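Waste Handling in a Shared Project Room: Bag Closure, Floor Staging and Removal

Course project report, December 8, 2024
Group members: Kheri Mwakalinga, Zübeyde Bilgin, Yavuz Güneş
Advisor: Fergal Coughlan

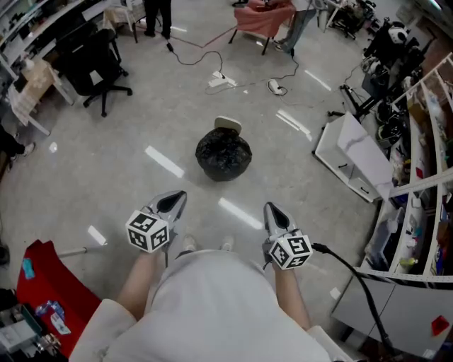 1. Background

The project room on the lower level is used by several student groups during the week. Each group makes its own waste, mostly packaging, paper towels, tape offcuts and food wrappers. Before July the room had one open bin near the door and no written rule for emptying it. When the bin was full, bags were tied and set on the floor until the next person took them out. In the course of this work we found that the time a bag spends on the floor matters more for the use of the room than the size of the bin.

The report covers three steps: closing the bag, setting it down, and carrying it out. Sorting of recyclables was handled by another group and is left out except where it affected our bags.

2. Room conditions

The floor is gray and speckled, hard, and smooth enough to reflect the ceiling lights. Small dark items are easy to find on it. Clear film and pale scraps are harder to find, mainly in the bright streaks under the lights. Güven Dursun, who used the room before our group, had noted the same problem in an earlier log.

Power is supplied along the floor in places. Cables and a power strip lie in the area where people walk, and a bag dragged across the room will catch on them. A knotted black bag in the middle of the floor is easy to see, but it also takes up the widest open spot, so people step around it toward the cables. We treated this as the main layout problem.

Tables and a stool stand near the working area. Bags pushed under a table were often forgotten, so floor space under tables was ruled out as a staging spot.

3. Materials

Bags: black garbage bags from two suppliers, Polat and Grullden. Both were bought in packs of 25. We used 100 bags in total.
Ties: none. All bags were closed with a knot in the bag itself.
Floor marking: paper tape.
Records: a paper log sheet at the door, copied into a spreadsheet at the end of each session.

4. Method

Closure. Two knots were compared. In the first, the whole neck of the bag is twisted and tied in a single overhand knot. In the second, opposite sides of the rim are pulled together and tied twice. Each bag was filled to a line two hand widths below the rim. Overfilled bags were logged separately, as the rim was too short for the second knot.

Staging. A square was marked with tape on the open floor, away from the door swing and the floor cables. A closed bag had to stand inside the square with the knot up. Loose items were not to be left on a closed bag. Lids, cups and similar pieces slide off when the bag is lifted and end up on the floor again. They either go into the next bag or back to the shelf.

Removal. The carrier lifts the bag by the neck with one hand and supports the bottom with the other. Dragging was not allowed, even for light bags. The route to the door was walked once before lifting so that cords could be moved.

5. Results

The twisted single knot was faster to tie and left a longer neck to hold. The double rim knot stayed closed more often when the bag was set down hard. Bags with mostly soft packaging became round and rolled slightly on the smooth floor unless pressed flat at the bottom before closing. Pressing also let out trapped air, and this is best done before the knot is pulled tight.

The log holds 256 entries, counting each closing, set-down and removal as its own line. Some removals were never entered, so total floor time could not be worked out for every bag. For the bags with complete lines, the taped square shortened floor time compared with the sessions before it was laid down. Bags left outside the square stayed longest.

The two bag types gave no clear difference in knot strength. The Grullden bags were harder to open at the start.

6. Problems

Tape lifted at the corners of the square after floor cleaning and was replaced twice. One session was lost when furniture was moved over the square. Fill level was judged by eye, and Zübeyde and Yavuz did not agree on it in the first sessions. A line drawn on the inside of the bin fixed this.

7. Remaining work

The cables should be moved to the wall side before the square is made permanent. Kheri will hand over the log sheets and the unused tape. A second bin beside the tables has been requested and is waiting for approval from the department.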